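Casimiro Rivas was 23 when he signed the lease on his first unit in Pidham. He had a van, a second-hand label printer and enough savings to cover two months' rent. The business he started there, Carretero, now supplies dried beans, rice, spices and cooking oil to small restaurants and cafes across the county, and it employs enough people that he has had to learn how to write a rota.

We met at the unit at half past six in the morning, which he said was the quietest time to talk. The first vans had gone and the phones had not started.

He did not plan to run a company. He had been working in the kitchen of a restaurant in Tornevham, where part of his job was placing the weekly orders. "The big suppliers wanted a minimum order that we couldn't meet most weeks," he said. "So we'd either buy too much and throw it out, or I'd drive to the cash and carry on my day off. I was doing that for one restaurant. Then the place next door asked if I'd pick things up for them as well."

By the end of that summer he was buying for six kitchens and charging a small fee on top of the till price. He kept the accounts in a school exercise book. It was his sister who told him he was running a business and ought to register it before the tax office took an interest.

His parents were against it. His father had worked for the same haulage firm all his life and thought a wage was a wage. "He asked me what happened if I was ill. I said I'd go to work ill. He didn't think much of that as an answer, and he was right, to be fair."

The name comes from the Spanish word for a carter, and he chose it in a few minutes while filling in the form. He has thought about changing it since, as some customers spell it a different way on every cheque, but the vans have been painted now.

The first year was hard. He had worked out his prices by looking at what other people charged and taking a little off, without adding up his own fuel, insurance and breakages. "I was busy all day and losing money on half the deliveries," he said. "I thought if I was tired then I must be earning." In May he sat down with the exercise book and a calculator and found that one customer, his largest, had cost him more than it had paid him. He put his prices up the following week. Four customers left and two of them came back.

He also stopped giving everyone credit. At one point he was owed £208 by a cafe that had closed without telling him, which he says now is a small sum but was then the van's road tax and a bit over. New customers pay on delivery for the first three months. After that they get 14 days, and he rings them on the fifteenth.

The bank turned him down for a loan twice. The second time he was told that he had no security and not enough of a trading record. He borrowed from an uncle instead, at a fixed rate, written down and signed by both of them - he insisted on that part. The loan paid for racking, a pallet truck and a deposit on the second van. It was cleared last year.

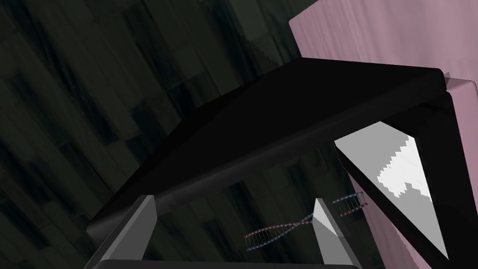 Nadia Bellworth thinks the loan mattered less than the pricing. She told me that plenty of small firms in the area had borrowed far more than Carretero and gone under anyway, and that what she noticed about Rivas was that he could say what each delivery cost him. She said he had once refused to add her kitchen to a Thursday run, and had shown her the sums on the back of a delivery note, and she had ended up moving her order to suit his route.

Rivas remembers the conversation. "She was annoyed with me for a month," he said. "But I couldn't send a van up that hill for one sack of rice. If I do it for one I have to do it for everybody."

The company now has 96 regular accounts. Most are independent places with fewer than ten tables. He has been approached by a couple of chains and said no to both, mainly over payment terms. One of them wanted 90 days. "I pay my importers in 30. Somebody has to find the money for the other 60, and it would have been me."

Two years ago he began selling under his own label, Pandar, starting with a smoked paprika and a spice mix for rice. The idea came from chefs who kept asking for the same blend to be made up. The margins are better than on anything else he sells, but it brought a kind of work he had not done before. The first batch of labels had the allergen wording in the wrong type size and had to be scrapped. He paid for the reprint and then paid somebody to check it, and he says he should have done those in the other order.

Pandar is stocked in a handful of farm shops and in one delicatessen in Tornevham. He would like it to be in more, but he does not want to pay for shelf space and will not give it away on sale or return again. He tried that with a garden centre and got most of the jars back in January with the lids faded.

I asked what he would say to someone of the age he was then, thinking of doing the same. He took a while over it. "Keep your job for as long as you can stand doing both," he said. "I left too early. Another six months of wages would have saved me a lot of worry." He also said to get an accountant in the first year and to ask them stupid questions, as you are paying for the hour either way.

He still does one delivery round himself each week. It takes in the two restaurants that have been with him from the start, and he says people will mention a late order or a split bag to his face when they would never ring up about it. The rest of his week is mostly spent on buying, and on chasing invoices, which he has tried to hand over to somebody else and keeps taking back.

There is talk of a bigger unit on the other side of Pidham, with a proper loading bay. The rent is nearly double. He has been to see it three times and has not made up his mind.

At ten past eight the phone rang, and it was a cafe wanting to know if it was too late to add chickpeas to the morning order. He told them it was, and then wrote it down for the afternoon van.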